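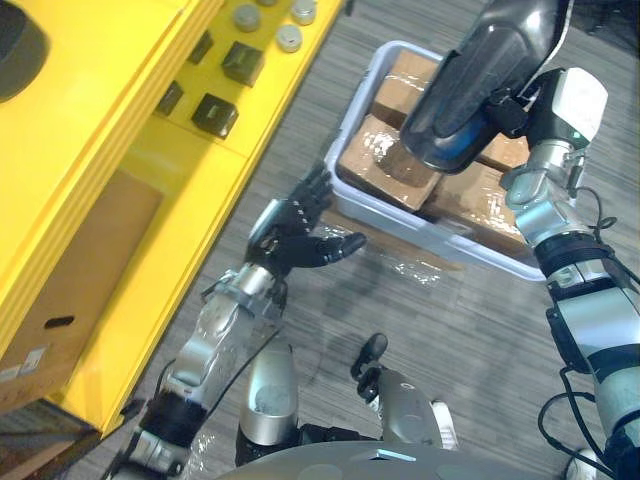 Stekex tote station, two months in

I bought the Stekex tote station for the shared workshop at Tillura because the humanoid we're building needed something to pick from, and I was tired of using the lid of a storage crate. You get a gray plastic bin with a raised rim, a set of foam feet, a laminated setup card and a login for the Floltmont task library. The seller calls it a "complete handling cell." It's a bin.

As a bin it's fine. The rim is stiff, and the light gray is easy on the cameras. I threw away the foam feet after a week, as they slid on our carpet every time an arm leaned on the edge. A flattened cardboard box under it does a better job and costs nothing.

My bigger complaint is the library. The listing promises 36 tasks. I got 5 to run without editing, and two of those are the same pick with a different starting pose. Film-wrapped cartons were the worst by far. The sample settings seem to assume matte cardboard, and glossy wrap throws bright spots all over the camera image. The manual gives this one sentence: "adjust lighting as needed."

Molded parts went better. We work with dark gray shells that have a raised ridge down the length, and a hand can get in beside one if you leave space. Pack the bin tight and you'll be writing your own approach path.

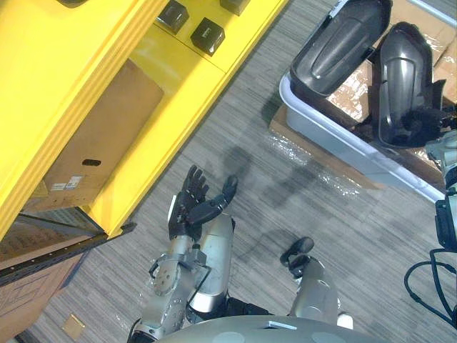 Would I buy it again?

Not at this price. Samonte sells a plain bin that's nearly the same size, and the library is no reason to pay extra until somebody tests it on shiny packaging. Support did answer my ticket (number 3976, if anyone there is reading) and told me to wait for the July update. It came, and the wrapped carton task still needs its grasp height set by hand.

Rating: 2 out of 5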